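Werkstatttagebuch, April, abends

Zurück an der kleinen Zelle, und wieder mit schlechter Laune nach Hause gegangen.

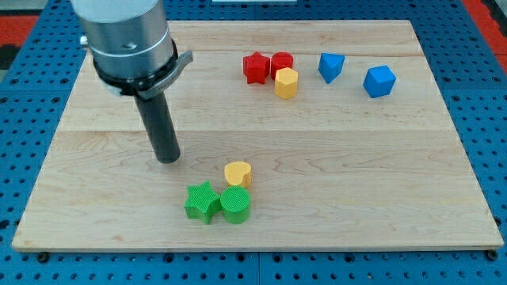 Wie oft muss man so eine Zelle neu einmessen? Jedes Mal, wenn jemand einen Schraubenschlüssel daran hatte, und dazu einmal im Monat auf Verdacht. Im Handbuch von Vakomier steht etwas von halbjährlich. Das glaube ich erst, wenn mir jemand eine Anlage zeigt, die ein halbes Jahr lang keiner angefasst hat.

Angefangen habe ich um halb acht mit der Klemmung am Werkzeug. Der schwarze Stab saß fest, jedenfalls so fest, dass man von Hand nichts spürte. Das heißt nicht viel. Ich habe die Messuhr angesetzt und seitlich gedrückt, und der Zeiger ging weg und kam nicht ganz zurück. Also Klemmring auf, alles abgewischt, Ring wieder zu, über Kreuz angezogen. Beim zweiten Mal kam der Zeiger zurück. Ob das am Schmutz lag oder am Anziehen, weiß ich nicht, und ich mag solche Reparaturen nicht, bei denen man zwei Dinge auf einmal ändert und hinterher so tut, als hätte man den Fehler gefunden.

Danach das Brett. Es ist aus hellem Ahorn, und ich bin nach wie vor der Meinung, dass Holz auf einem Messplatz nichts verloren hat. Holz arbeitet. Im Winter ist es schmaler als im Sommer, und an der Fuge merkt man es zuerst. Delaunay hat uns die Bretter als »formstabil« geliefert, so steht es auf dem Lieferschein, und ich habe den Lieferschein aufgehoben. Mit dem Haarlineal quer über die Fuge war Licht zu sehen, nicht viel, aber eben Licht. Die schwarzen Befestigungen vorn habe ich gelöst, das Brett angehoben, darunter gefegt (Späne, ein Stück Klebeband) und alles wieder gesetzt, diesmal ohne die vorderen so anzuknallen wie mein Vorgänger. Danach lag es besser. Gut ist etwas anderes.

Die Tischplatte mit dem Lochraster ist übrigens das Einzige an der ganzen Zelle, dem ich traue.

Dann die Steine aufgelegt, Sterne, Zylinder, das gelbe Herz und was sonst dazugehört, und das Prüfprogramm langsam laufen lassen. Die Spitze soll über jeden Stein fahren, kurz stehen bleiben und wieder hoch. Beim grünen Stern kam sie zu tief, beim roten nicht. Das ist die Sorte Ergebnis, die mich misstrauisch macht. Wenn der Nullpunkt falsch wäre, müsste er überall falsch sein. Wenn das Brett schief liegt, passt es schon eher: vorn anders als hinten. Ich habe zur Probe die beiden Sterne getauscht, und der Fehler blieb vorn. Damit sind die Steine entlastet, und das Brett hat wieder den Schwarzen Peter.

In der Pause das Fehlerprotokoll durchgesehen. 1.304 Fahrten seit dem letzten Einmessen, davon 587 ohne jeden Eintrag. Der Rest hat Einträge, aber die meisten lauten bloß »Toleranz korrigiert«. Was da korrigiert wurde und wohin, steht nirgends. Die Software von Wunitz rechnet sich die Abweichung offenbar selbst weg, bis sie zu groß wird, und dann meldet sie sich, als sei das Problem gerade erst entstanden. Vertrieblich heißt das »selbstlernend«. Ich hätte lieber eine Maschine, die petzt.

Die Selbstkorrektur habe ich also abgeschaltet. Dafür braucht man ein Passwort, das auf einem Zettel im Schaltschrank klebt, so viel zum Thema Sicherheit. Mit abgeschalteter Korrektur sah man endlich, was Sache ist: Vorn fehlten 2 Zehntel, hinten fast nichts. Ein dünnes Blech unter die Vorderkante? Wäre die falsche Richtung gewesen, ich hatte es schon in der Hand. Zum Glück vorher noch einmal nachgerechnet. Das Brett muss vorn runter, also habe ich es abgenommen und die Unterseite dort mit dem Dremel und der feinen Schleifwalze angegangen, wo sie am Tisch glänzte. Das ist eine Arbeit, bei der man leicht zu viel wegnimmt. Dreimal aufgelegt, dreimal gemessen, beim dritten Mal aufgehört, obwohl es noch nicht perfekt war.

Am Nachmittag 100 Fahrten am Stück, Korrektur weiter aus. Keine Meldung. Die Kollegen fanden das großartig. Ich finde, dass 100 Fahrten an einem einzigen Nachmittag bei gleichbleibender Temperatur gar nichts beweisen, und habe das auch ins Schichtbuch geschrieben, etwas höflicher. Morgen früh ist die Halle kalt, dann lasse ich dasselbe Programm laufen, bevor jemand die Heizung aufdreht.

Noch offen: Das Kabel am Arm scheuert, wenn er ganz nach außen fährt, das höre ich, auch wenn es mir niemand glaubt. Schlauchbinder bestellen. Bei Delaunay nach einer Platte aus Aluminium fragen und mir wieder anhören, dass Ahorn dafür völlig ausreicht. Und den Zettel mit dem Passwort aus dem Schrank nehmen.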